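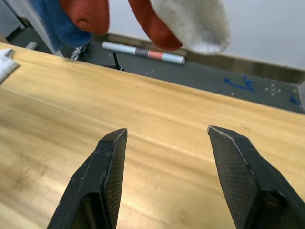
공용 작업실의 목재 상판은 누가, 얼마나 자주 닦아야 하는가?

사용을 마친 사람이 자리를 뜨기 전에 매번 닦고, 오일이나 바니시를 다시 올리는 일은 운영 기관이 맡아야 한다. 두 가지 책임을 한쪽에 몰아 둔 시설에서는 상판이 오래가지 못한다.

2018년 6월 14일 목요일

본 기고문은 공공 공방과 공유 주방, 학교 실습실 등 여러 사람이 번갈아 쓰는 공간의 목재 작업대 관리에 관하여 필자의 견해를 밝히는 글이다. 작업대 관리는 시설 운영 규정에서 대개 한 줄로 처리된다. “사용 후 정리 정돈할 것.” 이 문장은 무엇을 정리하고 어디까지 정돈하여야 하는지 정하고 있지 않으며, 그 결과 해석은 이용자 개인의 습관에 맡겨진다. 어떤 이용자는 물건만 치우면 정리가 끝났다고 여기고, 어떤 이용자는 젖은 걸레로 상판 전체를 문지른 뒤 물기를 남겨 둔 채 퇴실한다. 두 사람 모두 규정을 지켰다고 말할 수 있다는 점에 문제가 있다.

집성목 상판은 좁은 목재를 이어 붙여 만든 판이다. 결이 길게 이어지고 색이 조금씩 다른 목재가 나란히 놓이므로 표정이 풍부하고, 흠집이 나더라도 갈아 내어 다시 쓸 수 있다. 스테인리스나 합성수지 상판과 비교할 때 가장 큰 장점은 수리가 가능하다는 데 있다. 그러나 수리가 가능하다는 사실은 관리를 미루는 구실이 되기도 한다. 언젠가 한 번 갈아 내면 된다는 생각으로 얼룩과 눌린 자국을 방치하면, 정작 갈아 낼 시점에는 깎아야 할 두께가 지나치게 커진다.

필자가 운영 자문을 맡았던 월테라크(Waltelach) 생활공방의 경우를 소개하고자 한다. 이 공방은 개관 당시 작업대 4대를 모두 같은 사양의 집성목 상판으로 갖추었다. 이용자는 포장, 제본, 간단한 조리 실습, 바느질 등 서로 성격이 다른 활동에 같은 작업대를 사용하였다. 개관 이듬해 11월에 상판을 점검한 결과, 손상은 주로 사람이 서는 쪽의 모서리와 가운데 부분에 몰려 있었다. 칼이나 공구에 의한 흠집보다 손때와 물 자국이 더 많은 비중을 차지하였다. 험한 작업이 상판을 망가뜨린다는 통념과는 다른 결과였다.

당시 시설 관리를 담당하던 반다나 네기(Vandana Negi) 선생은 점검 보고서에 다음과 같이 적었다. “상판이 상하는 시간은 작업하는 시간이 아니라 작업이 끝난 뒤의 시간이다. 젖은 천이 하룻밤 놓여 있던 자리가 한 달 동안 칼질한 자리보다 깊게 남는다.” 필자는 이 문장이 공용 작업대 관리의 핵심을 정확히 짚었다고 본다.

그러므로 행주와 걸레의 문제를 먼저 다루어야 한다. 상판을 닦는 천은 관리 도구인 동시에 손상의 원인이다. 닦고 난 천을 구겨 상판 한쪽에 올려 두는 습관은 매우 널리 퍼져 있다. 다음 사람이 쓰기 편하도록 배려한 행동일 수도 있으나, 접힌 천 안쪽에 남은 수분은 쉽게 마르지 않으며 그 아래의 도막을 조금씩 들뜨게 한다. 천은 상판이 아닌 걸이에 펴서 널어야 한다. 걸이는 작업대에서 손을 뻗어 닿는 거리에 있어야 한다. 걸이를 출입구 옆 벽에만 설치해 놓고 이용자의 무성의를 탓하는 것은 온당하지 않다.

둘째로 바닥의 문제가 있다. 작업대 위를 비우라는 규정은 많은 시설에서 물건을 바닥으로 옮기는 결과를 낳았다. 두루마리 종이, 통, 상자처럼 길거나 부피가 큰 물건이 특히 그러하다. 이러한 물건은 서랍에 들어가지 않고 선반에서는 굴러 떨어지기 쉬우므로 작업대와 벽 사이의 바닥에 자리를 잡는다. 상판은 깨끗해 보이지만 공간 전체로 보면 정리된 것이 없다. 바닥에 놓인 원통형 물건은 발에 밟히면 구르고, 청소할 때마다 누군가 들어 올려야 한다. 종이류는 바닥의 습기와 먼지를 그대로 받는다.

이에 대하여 수납을 늘리면 된다는 의견이 있다. 공간 설계를 맡았던 파브리스 보드리(Fabrice Baudry) 씨가 대표적으로 이 입장을 취하였으며, 그는 작업대 아래를 전부 수납장으로 채우자고 제안하였다. 필자는 이 제안에 동의하지 않는다. 작업대 아래가 막히면 이용자는 상판에 바짝 다가설 수 없고 앉아서 하는 작업도 불편해진다. 휠체어를 사용하는 이용자에게는 작업대 자체가 쓸 수 없는 가구가 된다. 긴 물건에 필요한 것은 수납장의 용적보다 세워 둘 수 있는 통 하나, 또는 벽에 가로로 단 받침 두 개이다. 월테라크 공방은 결국 벽면 받침을 택하였고, 설치 이후 종이를 바닥에 두는 일이 눈에 띄게 줄었다.

셋째, 비용에 관한 사항이다. 운영 기관이 도막 보수를 꺼리는 이유는 대체로 예산과 휴관 일수에 있다. 월테라크 공방은 상판을 갈고 바니시를 새로 올린 뒤 충분히 굳히는 데 21일을 잡았다. 작업대를 한 번에 모두 보수하면 공방은 그 기간 내내 문을 닫아야 한다. 한 대씩 순서를 정하여 보수하면 나머지 작업대는 계속 쓸 수 있다. 기관 회의에서는 순차 보수가 번거롭다는 지적이 나왔으나, 이용자의 입장에서는 비교할 필요가 없을 만큼 분명한 차이이다. 예약 인원을 일시적으로 줄이는 불편은 미리 공지함으로써 충분히 감당할 수 있다.

도막의 종류에 대해서도 의견이 갈린다. 목공 강사 조이 갈라니스(Zoi Galanis) 씨는 오일 마감을 지지한다. 부분 보수가 쉽고 손에 닿는 느낌이 좋다는 이유에서이다. 가정의 식탁이라면 필자 역시 그 의견을 따를 것이다. 그러나 여러 사람이 쓰는 작업대에서는 바니시 마감이 더 적합하다고 판단한다. 오일 마감은 관리하는 사람이 나무의 상태를 계속 살핀다는 전제 위에 성립하는데, 공용 공간에서는 그 전제가 자주 깨진다. 바니시 마감은 빛을 반사하여 다소 차갑게 느껴질 수 있고 손자국이 두드러지는 단점이 있다. 다만 손자국이 잘 보인다는 점은 닦아야 할 때를 알려 준다는 뜻이기도 하므로 반드시 결점으로만 볼 일은 아니다.

일부에서는 작업대에 투명 매트나 비닐을 씌우자는 주장도 나온다. 빔라 팔(Bimla Pal) 이용자 대표는 매트를 깔면 닦는 시간이 줄어든다고 하였다. 시간이 줄어드는 것은 사실이다. 그러나 매트 밑으로 스며든 물은 보이지 않으며, 보이지 않는 물은 닦이지 않는다. 풀이나 도료를 쓰는 시간에 한하여 매트를 깔고, 작업이 끝나면 걷어 세워 두는 방식이 적절하다. 나무 상판을 갖추고도 일 년 내내 덮어 둔다면 처음부터 다른 재료를 골랐어야 한다.

이상의 논의를 바탕으로 운영 규정에 다음 내용을 명시할 것을 제안한다.

가. 이용자는 퇴실 전 꼭 짠 천으로 결을 따라 상판을 닦고, 마른 천으로 한 번 더 닦는다.
나. 사용한 천은 걸이에 펴서 널며 상판이나 의자에 두지 않는다.
다. 두루마리와 원통형 물건은 벽면 받침에 올린다. 바닥은 보관 장소로 쓰지 않는다.
라. 운영 기관은 매년 11월에 상판을 점검하고 보수 순서를 정하여 게시한다.
마. 얼룩이나 들뜬 부분을 발견한 이용자는 점검표에 위치를 적는다. 발견한 사람에게 책임을 묻지 않는다.

마지막 항목은 특별히 강조할 필요가 있다. 손상을 알린 사람이 변상의 대상이 될 수 있다고 여기는 순간 점검표는 빈칸으로 남는다. 실제로 월테라크 공방의 초기 규정에는 변상 조항이 있었고, 그 조항이 시행되는 동안 접수된 손상 신고는 한 건도 없었다. 상판은 그동안에도 계속 상하고 있었다. 조항을 삭제하자고 제안한 사람은 당시 총무를 맡은 가우라브 비슈와카르마(Gaurav Vishwakarma) 씨였으며, 기관 내부의 반대가 적지 않았다.

공용 작업대의 상태는 이용자의 의식 수준을 보여 주는 지표로 자주 언급된다. 필자는 이러한 시각에 찬성하지 않는다. 천을 널 자리와 종이를 올릴 자리가 마련되어 있는지, 닦는 방법이 글로 적혀 있는지를 먼저 확인하여야 한다. 그 준비는 운영 기관의 몫이며, 이용자에 대한 요구는 그다음에 이루어져야 한다. 규정 개정을 앞둔 시설에서는 위의 항목을 각 공간의 사정에 맞게 고쳐 쓰기 바란다.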